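3 min read

June, early, kettle on

I have been awake for hours and I don't mind a bit, because the new room is wonderful! We got the keys to the Vultthorpe place last week and I've spent nearly 13 days planning where everything should go, on the backs of envelopes mostly, and now I can stop planning and start shoving furniture about. Nivaldo came over yesterday evening with his good screwdrivers and a bag of oranges and we worked until it was properly dark. He thinks the shelves should go on the long wall. I think he's wrong, but I let him hold the spirit level and dream.

The paint is the best bit so far. I went for the Ivden white in the end (tin number 1102, writing that down so I can find it again when I scuff the skirting) and it has dried softer than the little card made out. Two coats did it. I kept going back in with a torch last night to look at the corners – silly, but I was so pleased.
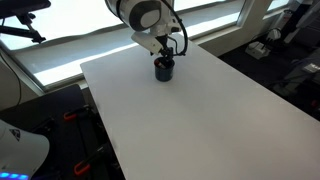

My favourite thing of all is the table. It's so big! I grew up doing everything on a folding card table, jigsaws and homework and shelling peas, and I used to dream of a surface where you could spread a whole project out and still have somewhere to put your elbows. White was the right choice, with that plain matte top and the rounded corner, and next to the big bright window it goes a very pale grey, almost lavender, which I love. The dark cup looks so handsome standing on it. I want more things in that blue-green – a lampshade, maybe, or cushions if I can find the cloth.

Waqas rang at lunch to ask about the rug and talked me out of the stripy one from Skirnusus, bless him. He's right that it would fight with everything. Plain wool, then, and soon, as my feet are freezing.

Still to do: ring Abbasi about the radiator, find the box with the bookends, hooks for the back of the door, milk. I also want to try the desk lamp in the other corner before bed. Nivaldo is back tomorrow for the shelves and I've agreed to the long wall after all.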